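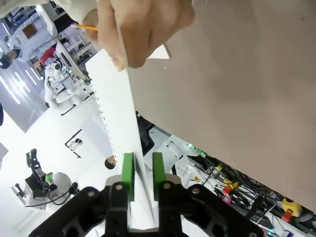 Figure 3. Wrist-camera view from a paper handover. The left fingertip pad is against the sheet; the right pad stands clear of it. The person's hand also holds a pencil.

4.2 What a demonstration count does not tell us

It has become usual to report the size of a demonstration set as though size were a property of the task. We did so ourselves in an earlier draft, which stated that the Tura set held 4,000 handovers and left it there. We now think this number says rather little, and in this section we try to work out how much of it a learner can use.

The first problem is what counts as a handover. Our operators were told to start recording when a person offered an object and to stop once the arm had drawn back. In practice the start was decided by whoever had a finger on the key. Some episodes begin with the object already between the pads, others with several seconds of a person deciding how to hold it. If the policy is trained on raw episodes, the second kind supplies far more time steps than the first, and most of those steps teach the arm to wait. A policy that waits well scores well on per-step action error. We do not regard this as evidence of anything.

The second problem is contact. Figure 3 is typical of the hard part of the paper subset. The sheet is between the fingers and touches one pad only, and there is a gap between its straight edge and the other. A coarse labeling scheme with two states, open and closed, calls this open. A scheme based on touch calls it contact. Neither label tells the learner what it needs to know, namely whether closing from this position would grip the sheet flat or push it over toward the person's hand. The sheet is thin and seen at a steep angle, and from one wrist view the answer is not always clear even to a trained annotator. We asked two annotators to mark the moment of first contact in 140 paper episodes. They agreed well on rigid objects in a pilot, and much less well here. Kimie Kawaguchi, who led the labeling, argued that the disagreement should be kept in the data as a range of time steps. We followed her advice, though it makes our loss harder to compare with earlier work.

The third problem is the person. People handing over paper do not behave like a fixture. They pinch it near the top, fold fingers behind it, and carry on holding whatever they had before, as with the pencil in Figure 3. We had first planned to discard episodes in which the giver's hand held a second object, on the ground that they were unclean. That would have made the set tidier and our results better. It would also have removed the cases closest to what a robot would meet on an ordinary day. They stay in, and we report results with and without them.

Then there is the background. The wrist camera sees a good deal of the room: desks, cables, ceiling lights, other arms, and people other than the giver. It is often claimed that clutter of this kind makes a policy robust. We are not convinced. A room can be cluttered and still be the same room every time, and a network with enough capacity will learn the room. To test this we trained two policies on equal numbers of episodes. One used episodes from the Sekiguchi room only, the other a mix from Sekiguchi and Mestow. Both were then run in a third room, Trornby, which neither had seen. The mixed policy did better on rigid objects. On paper the difference was too small for us to claim, and the order of the two policies changed when we changed the random seed. Anyone wishing to read this as support for wider collection may do so, but we would not put it in an abstract.

We also looked at how performance grew with the number of paper episodes. The curve rises until 500 and then flattens. A flat curve is commonly explained by saying that the task has been learned, which cannot be right in this case, as the policy still dropped or missed the sheet often enough to annoy the people testing it. A more likely reading is that later episodes repeat earlier ones. Operators get better with practice and settle into one approach path, usually from below, and by the end of September their recordings had become hard to tell apart. Skill in the operator may be working against variety in the data - an effect we did not plan for and cannot separate from the change in objects over the same period.

As a partial remedy we asked operators to start from awkward poses and to let a share of the attempts go wrong before recovering. This gave us 70 recovery episodes, too few to train on alone. Added to the main set, they reduced one type of failure, in which the arm closes on air beside the sheet and then retreats as if it had succeeded. They did nothing for sheets that bend on contact. It is possible that the bending cases need force sensing at the fingertips and that no amount of wrist video will stand in for it. Our data cannot settle the question, because we did not record force.

For the rest of the paper we therefore report the count of episodes together with the number of operators, the number of rooms, and the share of time steps recorded after first contact. The last of these has been the most useful in our own work. It is also the one that makes our set look smallest.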